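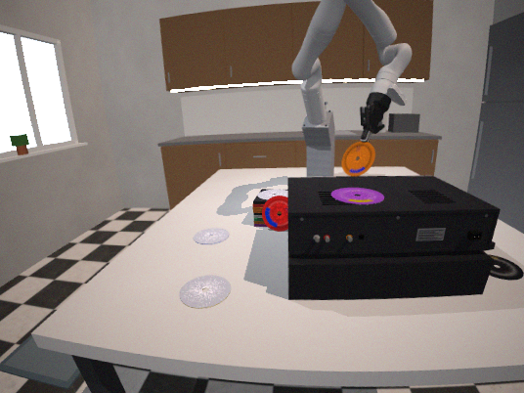 Minutes of the November meeting of the Trevbridge Herb and Hedgerow Circle

Held in the upstairs room at Brasby, starting at 7.15 in the evening. Present: 11 members. Apologies came from the Radulović family, who were all down with colds and had, we were pleased to hear, plenty of elderberry syrup in.

Minutes of the last meeting
Agreed, once the spelling of "mugwort" had been put right in two places.

Rosehips
We had a long and very cheerful talk about this year's hips, which have been plentiful along the old railway path and rather poor everywhere else. Several people still find the straining a trial, and it was agreed that a double layer of muslin is well worth the extra washing. Anyone with spare jars is asked to bring them next time, with lids if at all possible!

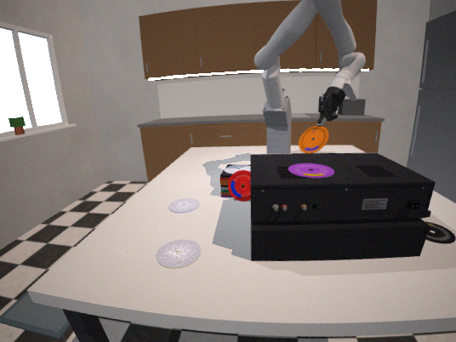 Beca Gwynne
Minutes Secretary

Drying rack
The rack built for us by Fludis has been much used and much liked, though the bottom tray sticks. Beca will ask whether it can be planed down a little. Members are kindly reminded to label whatever they leave on it, as we had a happy but fruitless ten minutes sniffing at a bundle that may have been lemon balm.

Money
We have £177 in hand after paying for the room. It was agreed to spend some £5 on brown paper bags for the seed swap, and to leave the matter of a new set of scales until the spring.

Winter walk
Two routes were put forward, the river loop and the lane up past the chapel. The lane won quite easily, being drier underfoot and having the better ivy. Stout boots, please, and a flask of something warm. We shall be looking and not picking on this one.

Any other business
A request was made for a simple evening on thyme and sage for winter throats, and this was warmly taken up for the next meeting. Thanks were given for the blackberry vinegar, which went round the table and came back empty.

The meeting closed at 9.05.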